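3.2 Burglary reports and case outcomes

We obtained the police records of 1,226 residential burglaries reported in Clutmont between the start of one July and the end of the next. Cases with no recorded address were dropped before coding. Of the remainder, 512 had at least one item sent for laboratory testing, and these form the tested group used in Table 2.

Each case was coded for point of entry, time of day, whether the resident was at home, and whether a charge followed. Two coders worked separately from the same written guide. Disagreements were settled by going back to the original report.

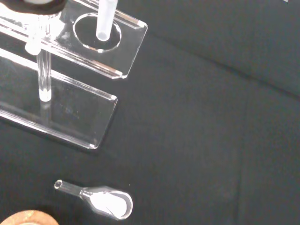 Figure 3. Clear rack on a black cloth.

Entry through an unlocked rear door was the most common type in both the Moven and Haruna districts. Charges were more likely when a neighbor's camera had recorded the suspect, and this held after district was controlled for. In 47 cases the same address was entered twice. We treat these as separate events in the main model and merge them in the check reported in Section 4.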